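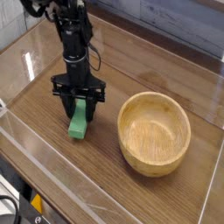

Care of Wooden Bowls and Work Surfaces

The following guidance is issued to residents and kitchen staff of Louro House. It applies to all unpainted wooden bowls, boards and tabletops in the shared kitchens and the craft room.

Washing

Wash wooden bowls by hand in warm water with a small amount of mild dish soap. Do not leave them to soak, and do not place them in the dishwasher. Rinse both the inside and the outside, dry at once with a clean towel, and stand the bowl on its rim overnight so that air can reach the base.

Marks and dark spots

Faint blotches on the outer wall, particularly near the base, often come from a bowl having been set down on a damp surface. Rub the mark with half a lemon and a spoonful of coarse salt, following the grain. Wipe clean and allow to dry fully. If the mark remains, sand lightly with 800 grit paper and apply oil as described below. Coarser paper should not be used on the inside of any bowl.

Oiling

Use food-grade mineral oil only. Olive and sunflower oils turn sticky and develop a smell. Apply 2 thin coats with a soft cloth, leaving several hours between them, and wipe away any excess. Bowls in daily use are to be oiled once a month; those used for fruit or for holding craft supplies may be oiled in March and again in the fall.

Foam blocks

Soft foam blocks used for crafts or as sanding pads should be kept dry and free of grit. Tap them out after each use. A block that has picked up oil must not be returned to the supply bin, as it will stain pale wood.

Tabletops

Wipe wooden tabletops with a well-wrung cloth and dry them immediately. Lift bowls when moving them; sliding leaves fine scratches that hold dirt. Hot pans require a trivet at all times.

Bowls with cracks through the rim should be withdrawn from food use and handed to Yamuna Varghese in the housekeeping office, extension 294. Replacement oil and cloths are kept in cabinet 186.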